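Keeping fruit on the table

Last updated: October

Many people wash fruit when they come home from the shop and put it away still damp. I did this for years too. It is better to wash it just before eating. Peaches do not like to be pressed, so lay them in one layer with the stem side down.

A hard peach needs 2 days at room temperature, sometimes more. When it smells sweet near the stem, move it to the fridge. Keep bananas apart from everything else.
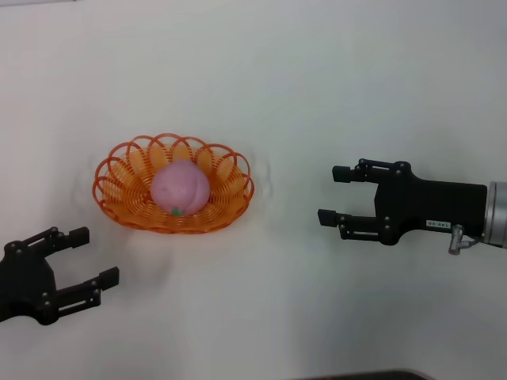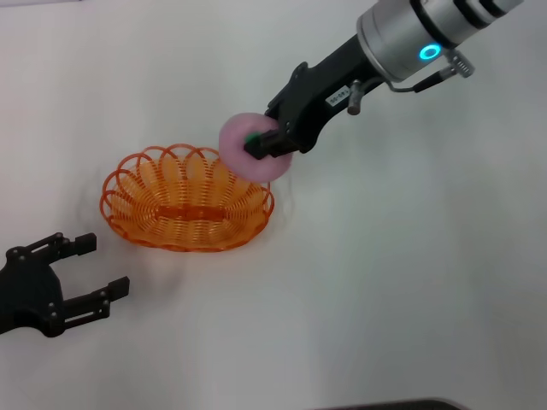 White tabletop in both; orange wire basket with a toy peach in the first.

Wire baskets let the air pass, but the loops collect dust and sticky juice. I wash mine every 7 days with warm water and an old toothbrush — the brush should be soft, or it scratches the coating. Dry it with a cloth and leave it upside down for the night. My neighbour Yasuo Tanabe puts a paper napkin under the fruit and changes it when it has spots.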